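Ridgeway Home Forum > Kitchens and Surfaces > Sealing red marble, yes or no?

tilly_grout
We moved into a place near Trirnis in May and inherited a big red marble top in the back room. It's polished, heavy veining, and it already has a dull ring from a glass of lemonade (mine, sorry). The guy at the stone yard quoted me $285 to hone and reseal. Is that fair, or do I just buy a bottle of sealer and do it myself?

oldbaysander
Do it yourself! I've used the Turum sealer on mine for years. Wipe on, wait, wipe off, buff like crazy. But a ring from lemonade is an etch, so sealer won't touch it. You need polishing powder for that.

marbleheadmo
I disagree with oldbay on the sealer. Polished red stone is often tight enough that it barely drinks anything. Do the water drop test first — if it hasn't darkened after a good wait, put your money away.

quarrycat
With mo on this one. Also, don't let anybody hone it unless you want to lose the shine for good. I went down to 200 grit on a windowsill once and spent a whole weekend climbing back up past 500. Never again.

Adding a few of a red top with white veins, with pale leafy wallpaper behind it.
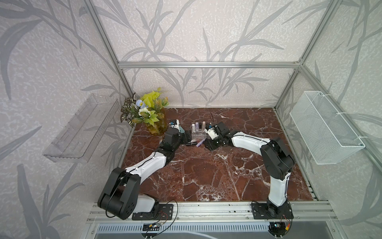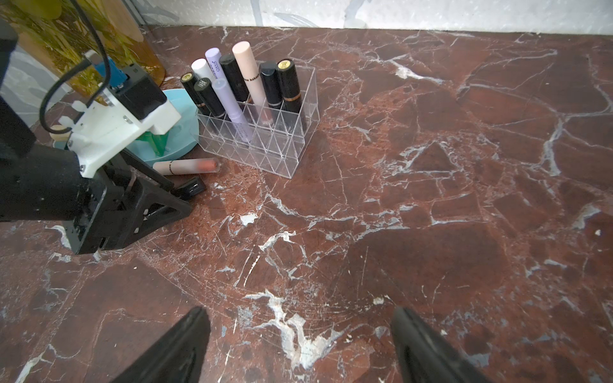
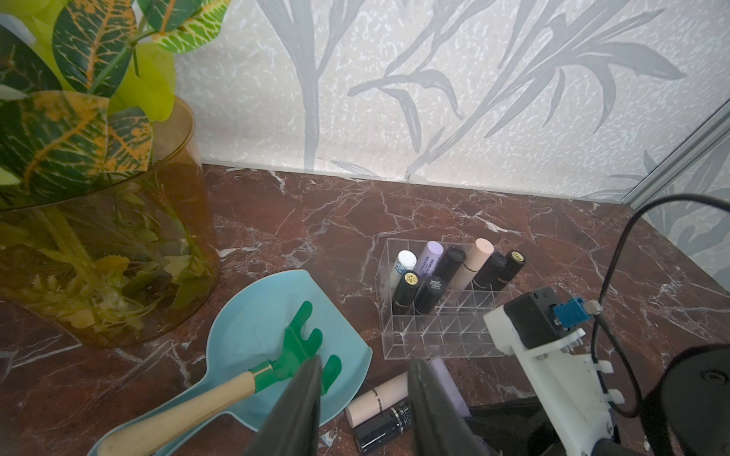
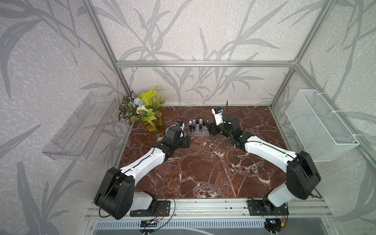
Re: Sealing red marble, yes or no?

tilly_grout
Ooh, I love that with the gray leaves. Okay, I did the water test in 4 spots and only the one by the window went dark. So now what, seal one corner??

oldbaysander
Seal the whole thing. One corner will look weird and you'll be annoyed every morning at breakfast.

marbleheadmo
It won't look weird if you buff off the extra. But fine, a full coat won't hurt it either. Just keep vinegar cleaners away from it, please.

tilly_grout
The bottle under the sink is Plomero and the label says citrus. I'm guessing that's bad?

quarrycat
Yep, save it for the tub if the tub isn't stone. Dish soap and a soft rag on the marble. And get coasters!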